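Product assessment: Fullska pleated paper pendant, large

The Fullska pendant was assessed over 10 weeks as part of the Centre's review of low-cost lighting for community rooms. It was purchased at the retail price of $133 and hung in the front meeting room, replacing a glass fitting of similar diameter. The assessment was carried out by Bienvenido Buenaventura, with electrical work by a licensed contractor.

**Assembly**

The shade is supplied flat, with a wire spreader and 2 metal clips. The printed instructions are adequate, although the diagram for the spreader is reversed. Assembly required some 6 minutes. The clips are stiff and should be seated before the shade is raised to the ceiling.

**Light quality**

With a warm white LED globe the colour is even and free of glare at table height. Reading at the far end of the room was less satisfactory, and a second source is recommended for evening classes. The Elletov pendant, reviewed previously, gives a brighter result but casts a hard line on the walls.

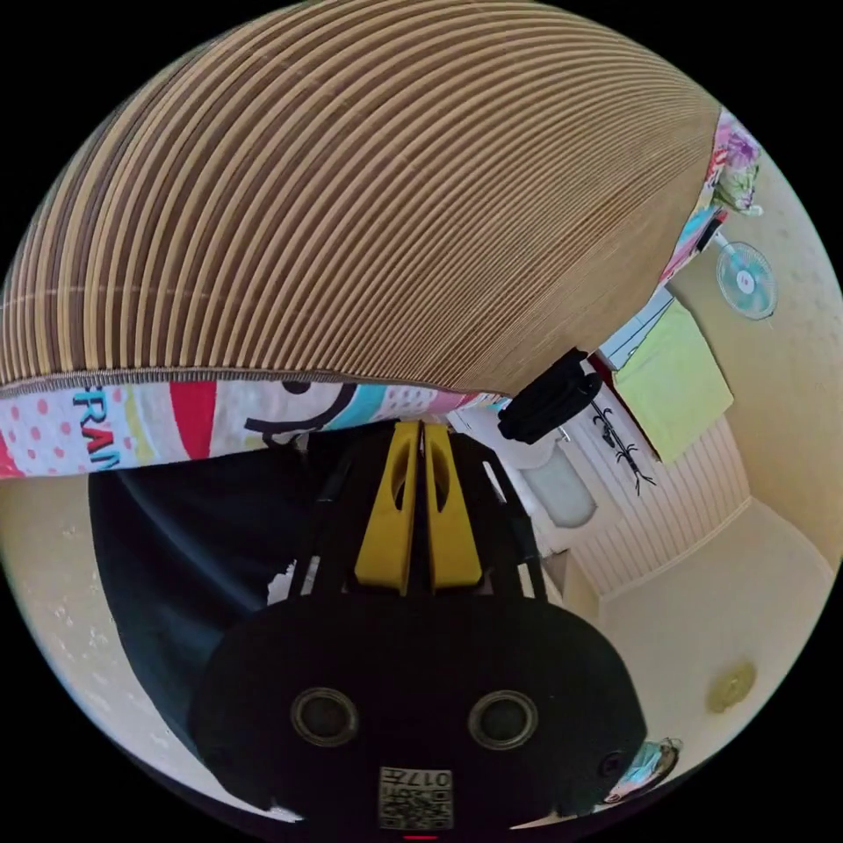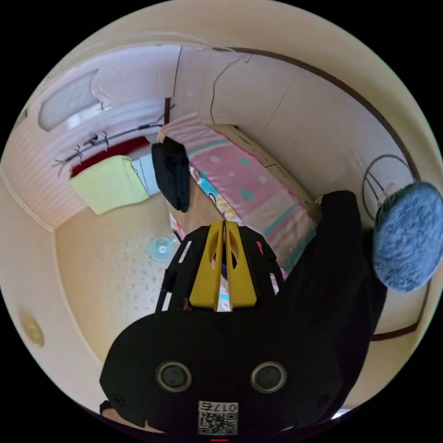

**Durability and cleaning**

Paper shades collect dust along the upper folds. A soft brush used fortnightly was sufficient, and no damp cloth should be applied. One fold creased during the third week after contact with a ladder and could not be fully restored. The manufacturer sells replacement shades separately, at a price the Centre considers reasonable. The spreader showed no sign of rust.

**Safety**

Only LED globes should be fitted, and the wattage limit printed inside the collar must be observed. The shade should not be installed above cooking equipment or within reach of small children.

**Finding**

The Fullska is recommended for meeting rooms and offices with standard ceilings. It is not recommended for halls, where the Mensah fitting remains the preferred option. Enquiries regarding bulk orders may be directed to Sebastián Cisternas at the Centre's front office, weekdays except Wednesday.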